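旅游写作 第6讲讲义：怎么写一座小岛

上周交上来的27篇习作我都看完了，大半写的是海岛，开头几乎一个样：“这里有碧海蓝天。”唉，哪座岛没有呢？所以这一讲我想专门聊聊开头和取材。

先说我自己的教训。我第一次去Flimby岛，回来写了满满两页沙滩，编辑只回了一句：“船呢？”我这才想起来，从Multau码头过去那段水路，才是整趟最有意思的部分——甲板上堆着面粉和鸡笼，船员挨个喊人领货，风大得帽子都戴不住！后来我把沙滩删到剩一段，稿子反而站住了。

再说取材。到了地方先别急着找观景台，去杂货铺、渡口、邮局坐一坐，听人家抱怨什么。Barros那篇范文大家再读一遍，注意作者到第20行才提到海，前面全在写等船。

形容词嘛，每段最多留2个。“绝美”“治愈”请直接划掉，换成你闻到的、踩到的东西。

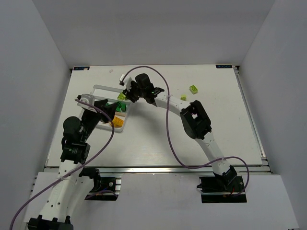 图1 白色台面上方的两支机械臂

作业：以Biltholm为题写一个开头，不许出现“海”字，下周一课前交。写不出来的同学可以先列交通时刻表，从里面挑一班最别扭的船写起，我当年就是这么练的。

阅读材料还是讲义袋里那份，渡轮那一章先看。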